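Reviewed: the Givesum wrap dispenser, after a winter of leftovers

7 min read

I have wanted a proper cling film dispenser for most of my adult life, which I realise is a small sort of dream. My aunt had one screwed to the inside of her larder door, a cream-coloured thing with a blade like a bread knife, and it worked every single time. I have spent the years since then hunched over cardboard boxes, picking at the edge of a roll with my thumbnail while the gravy goes cold. So when I moved into the flat in Bravville in October and found myself with an actual stretch of worktop, I decided I was going to buy the thing and be happy.

The thing, in this case, is the Givesum refillable dispenser. I got the long one, in white. There is a shorter one for foil and baking paper, which I didn't buy and can't tell you about, though I'd guess most of what follows applies. I paid for mine with my own money at Ferreira, the kitchen shop behind the market, and it came in a plain brown carton with a folded leaflet and four rubber feet in a little bag. The feet are already stuck to a backing sheet and you peel them off. Two of mine went on crooked and I've left them.

What you get

It's a long lidded trough. You lift the lid, lay a roll of film in the bottom between two sprung end caps, feed the loose end over a ridge at the front, and shut the lid. To tear a piece off you pull out what you want, press the lid down, and a slider runs along the top and cuts as it goes. You can slide it either way, left or right, and that pleased me more than it should have — I'm left-handed, and most kitchen gadgets treat me as a visitor.

The plastic feels decent. It doesn't flex when you pick it up by one end, and the hinge is a full-length one, so there are no little pegs waiting to snap. The lid closes with a good solid click. I was nervous about the slider, as I once had a cheaper dispenser from Ellness where the slider jumped off its track in the second week and disappeared behind the cooker. It may be there still. I left it for the next tenants. The Givesum slider runs in a proper channel with a stop at each end, and I've tried quite hard to pop it out and failed.

Loading it

The leaflet shows this in three drawings, the middle of which I still don't understand. What it wants you to do is push one end cap into the cardboard core, drop that end in, then squeeze the other cap inwards and let it spring back. The first time took me ages and some language. Now I can do it while the kettle boils.

One tip if you get one: draw out a good arm's length of film before you shut the lid the first time. If you only leave a short tail it will creep back over the ridge and wrap itself round the roll, and then you're back to the thumbnail. I did this twice before I learned. A bit of sticky tape dabbed along the roll will lift the edge again if you've lost it.

It takes the ordinary supermarket rolls, and the slightly wider ones too if you take out the plastic spacer at the left end. Keep the spacer somewhere safe. Mine lives in the drawer with the birthday candles and the key to the old bike lock. What it won't take is a really fat catering roll. My brother-in-law swears by those and buys them from the cash and carry, and he was very disappointed when we tried to force one in at New Year. The lid wouldn't shut by a good finger's width. If you cook for a crowd and buy your film in bulk, this is going to annoy you.

How it cuts

Beautifully, mostly. On a fresh roll you get a clean straight edge, no stringy bits, no corner folding over and sticking to itself. I had got so used to film arriving in a twisted rope that the first few sheets felt like showing off. I covered a trifle at Christmas in one go, flat as a drum, and made people come and look at it.

It's less good near the end of a roll. When there's not much left the core gets light and bounces about between the caps, and the film comes off with a bit of a wobble. You need to keep the tension on with your other hand. It's a small moan, but if you're the kind of person who likes to use up every last scrap (I am) you'll notice it.

Very thin film is the other trouble. I tried the cheapest roll I could find, the sort you can practically read through when it's folded over four times, and the slider dragged it sideways and bunched it up at one end. Going slower helped. Going in short strokes helped a bit more. In the end I finished that roll from its own box and went back to the mid-price stuff, which gave me no bother at all.

I also tried it on baking paper, which the leaflet says not to do. It cuts it! Not neatly, but it cuts it. I wouldn't make a habit of it, as I'd rather keep the edge sharp for the film.

Cleaning and keeping

There's not much to clean. Crumbs get into the trough, as crumbs do, and you can take the roll out and wipe round with a damp cloth. The leaflet says no dishwasher. The slider channel picks up a sort of floury grime if you bake a lot, and a dry pastry brush gets that out better than anything wet.

It's long, though. Please measure your drawer. I measured mine and still got it wrong, as I'd forgotten the runners stick out at the back, so mine sits on the worktop by the bread bin and has become part of the view. There are two keyhole slots on the back for hanging it on a wall. I rent, so I haven't drilled anything, but I did hold it up against the tiles for a while and imagine.

Was it worth leaving the box behind?

I've gone back and forth on this one. The ordinary cardboard box is free, in that it comes with the film, and you can chuck it in the recycling when you're done. It fits in any drawer. It weighs nothing and you can take it on a caravan holiday without a thought. If you have the knack of it — firm grip, quick flick of the wrist, away you go — then you don't need me or Givesum or anyone.
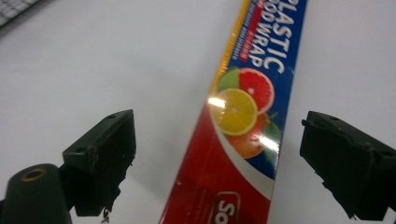 I've never had the knack. My boxes go soft in the middle after a week, the cutting strip peels off, and the roll starts leaping out every time I pull. There is a trick where you push in the little cardboard tabs at the ends to hold the roll still, and I do know about it, thank you, several people have told me. It helps until the tabs go soft as well. For somebody like me the dispenser has taken a daily bit of crossness out of the kitchen, and I'd put a fair price on that.

I do feel a touch guilty about being so pleased with a device for using more film. I had thought I'd get through less of it, with fewer ruined sheets going in the bin, and for the first month I think that was true. Then I got cocky and started wrapping half onions that would have been perfectly happy in a tub. So I've made a rule for myself: anything with a lid gets its lid, and bowls get a plate on top. Film is for pastry, for things going in the freezer, and for that trifle. The roll I put in after Christmas is still going.

A few odds and ends that didn't fit anywhere else. The lid is a bit loud, so if you are wrapping up the last of the cheese at midnight the whole flat will know. The white shows turmeric, and I've got a faint yellow thumbprint on the lid that has survived everything I've thrown at it, including lemon juice and a morning in the sun. And it's heavy enough to stay put while you pull, even with my crooked feet, provided the worktop is dry. On a wet one it skates.

Ferreira had the grey ones too when I last went in, and I did wonder if I should have gone for that, what with the turmeric. They'll swap an unused one if you keep the receipt. Mine is very much used, so white it stays. If you've got small children about, put it up high, because the cutting edge is tucked well inside the slider but a determined finger could probably find it.

I'd buy it again, and I'd measure the drawer properly next time, runners and all.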